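Prurkater Forum > Picking and handling > Collecting grasp examples

Thread: How many objects per bin?

watascombe_lab
7 October 2021
We are collecting grasp attempts for a model that has to pick mixed household items. So far we have 2386 attempts, of which 1858 are labelled. We reset the bin after every 43 attempts. My question is how full the bin should be. At the moment we put only a few things in at a time, all different shapes.

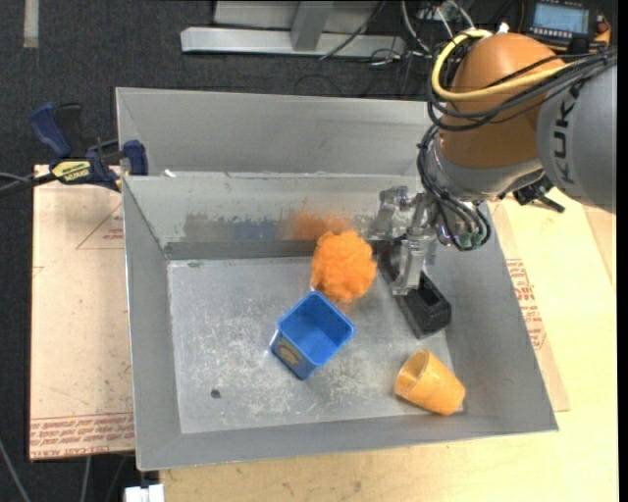
The trouble is that the success rate looks good on these light bins and drops badly once we tip in 17 items. I don't know whether to carry on as we are or start again with full bins.

Singhal
Don't start again. Light bins give you clean labels, and you can tell which object the attempt was meant for. Mix full bins in from now on and keep a note of the fill level with every attempt.

arkholm2
I disagree with that. If the job is full bins, collect full bins. We spent most of July on sparse ones and the model learned to come straight down on everything. It had hardly seen two things touching.

Singhal
That sounds like a problem with how you chose the grasps. Were they all top-down?

arkholm2
Most of them, yes. We added tilted approaches later and it helped a bit, but the full bins helped more.

watascombe_lab
Ours are a mixture, with some tilt. What about things that roll or slide to the wall? Cups on their side are our worst item by a long way.

pegboard
Leave them where they end up. If you keep moving them back to the middle by hand you'll have no wall cases at all, and the walls are where ours fails. Sloping sides help, but they don't clear the corners.

Singhal
Agree with pegboard. Keep the failed attempts too. I've seen people delete them to save disk space and then wonder why the model is so sure of itself.

watascombe_lab
We keep them, but the label only says fail. It doesn't say whether it missed or dropped the thing on the way up.

arkholm2
I'd split those before you collect any more. Going back over old ones is slow work.

watascombe_lab
All right. I'll split the fail label first, then do half the resets with full bins. I'll post the numbers for both when I have them.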